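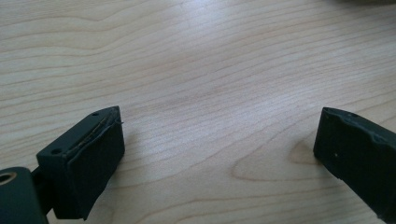
Fletmont Community Hall – kitchen and dining room check, October
Checked by: Malsha Haque

Fire extinguisher by back door – OK. Gauge in the green, tag current.
Exit signs – one bulb out over the side door. Replace before Thursday.
Range hood filters – greasy. Soak overnight and refit.
Hot water at hand sink – OK.
Fridge log – two days missing. Please write it down even if the number is the same.
Folding chairs, 200 – three with loose rivets, tagged and set aside.
First aid box – low on burn gel and small bandages.
Extension cords – one cracked plug, thrown out.
Floor mat at dish station – curls at one corner, trip hazard. Tape for now, new one on order from Pasitz.

Recheck: Gearóid Breathnach, 16 days

3 comments
2 shares

Obaidul Paul: Bulb is done. Used the last spare.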